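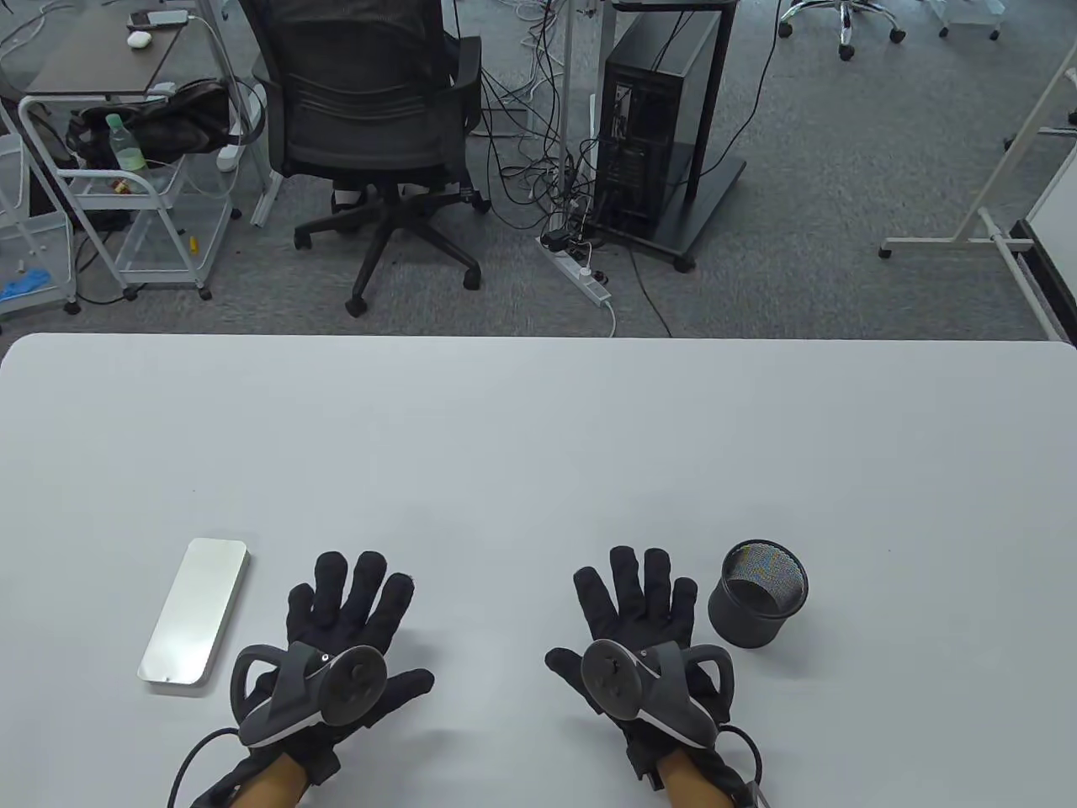

*Fig. 1. Rest pose for the two-hand rig: palms flat, fingers spread, one controller on the back of each glove.*

# Session 6: Driving two arms with your own hands

Stumell shared workshop, build-your-own-arm course. Bring your arm base, your laptop and the parts bag from session 5.

Up to now we've moved the arms with sliders on a screen. That works, but it's slow and it makes everyone hunch. Tonight you get to move your hand and see the arm follow, and I still think it's the best evening of the course!

## Why the back of the hand

A VR controller is made to be gripped. Grip it and your fingers are busy, so you can't use them for anything else. Strap it over the back of a glove and the hand is free, while the controller still reports where the hand is and which way it's turned. You do lose easy use of the thumbstick (you can reach over with the other hand, but you won't want to mid-move), so we put start and stop on a foot pedal.

Two things to watch when you strap up:

- The tracking ring arches over the knuckles. Keep sleeves and the cable clear of it.
- Snug, not tight. If the controller rocks when you wiggle your fingers, the arm will rock too, and a long arm turns a small wobble into a big one.

Run each cable back along the wrist and leave enough slack to reach the far edge of the table.

## The rest pose

Every run starts and ends in the pose in Fig. 1. Put both palms down, spread the fingers, hold still and press the pedal. The program averages the readings for 20 frames and calls that "home". From then on it only cares about how far you've moved from home, so it doesn't matter if your chair is in a different spot from last time.

The table does half the work for you. It's flat, it doesn't drift, and both hands end up at the same height. People who try to set home in mid-air always end up with one arm lower than the other.

## From hand to arm

For each hand, on every tick:

1. Read the controller position and subtract home.
2. Multiply by the scale (start at 0.5, so the arm moves half as far as you do).
3. Smooth it. The filter in the Clustix folder is set to 6 samples, which is a fair start.
4. Check it against the arm's limits. If it's outside, hold the last good position.
5. Send it to the motor board.

Have a play with step 3. More samples give you a lovely calm arm that lags behind; fewer give you a quick one with the jitters. I like mine a bit jittery, but then I don't mind picking up dropped blocks.

## Power and safety

- The Egilsson supply feeds both arms. Set the current limit before you plug anything in.
- Pedal up means arms stopped. Test this first, every time.
- Nobody's face goes inside the arm's reach – that includes yours when you lean in to check the colour of a wire.

## For next session

Record up to 14 short runs of moving a block from left to right and save them. My own log from last winter is on the workshop drive, 1,339 lines, if you want to compare. Note the scale and filter setting for each run at the top of the file. We'll be adding the grippers, so finish the Cenent bracket if yours is still in pieces.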